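May 12, 2024

**Drament to take back used bedding at all 18 stores**

Home textiles retailer Drament will accept used sheets, quilt covers, pillowcases and blankets at all 18 of its stores from June, following a trial at eight locations.

Customers can bring in bedding of any brand and don't need a receipt. Each drop-off is limited to one bag weighing no more than eight kilograms. Items should be washed and dried before they are handed in. Small tears, faded colour and missing buttons are fine. Pillows, mattress toppers and anything filled with feathers can't be accepted.

Bags go to the Vimach sorting centre, where the contents are separated by fibre and condition. Bedding that can be used again is laundered and passed on to emergency housing services. Cotton that is too worn for beds is cut into cleaning cloths, and the remainder is shredded for use as padding.

The eight trial stores took in 500 bags. Single-bed sheets were the most common item, followed by quilt covers. Drament has changed the collection bins as a result of the trial, with a wider opening and a lower front edge so that a full bag can be put in without lifting it above waist height.

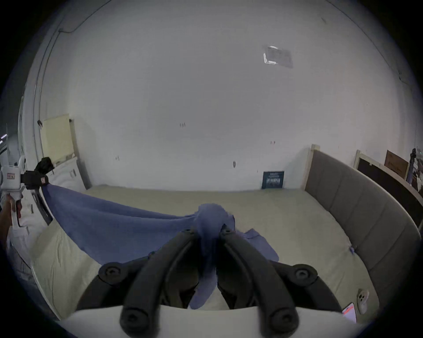
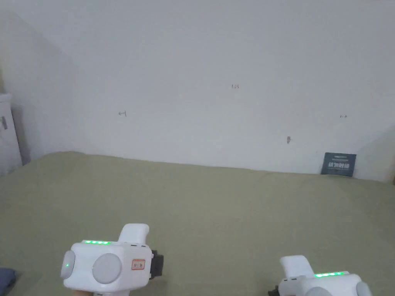
*Blue cloth (first picture) and an olive-green fabric covering (second picture).*

Customers who hand in a bag will receive a $40 voucher towards any full-priced item in the Resham range of cotton and linen bedding. The voucher is valid for 18 weeks and can be used in store only. There is a limit of one voucher per household.

The Resham range has also been relabelled ahead of the June start. Care labels now show the fibre content in larger type and are sewn into the hem at the foot end of each sheet. The old labels were often trimmed off by customers, which made sorting slower.

Transport between the stores and the sorting centre will be handled by Özkan Freight. Bags will travel on delivery trucks already returning from the stores, and no extra runs are planned. Stores in regional areas will be cleared once a fortnight and metropolitan stores once a week.

A full list of accepted items will be on display at the service counter in each store. Large quantities from motels, hostels or aged care homes should be arranged with the store ahead of time.

**About Drament**

Drament sells bedding, towels and curtains through 18 stores and online.

Media enquiries: Drament communications office

ENDS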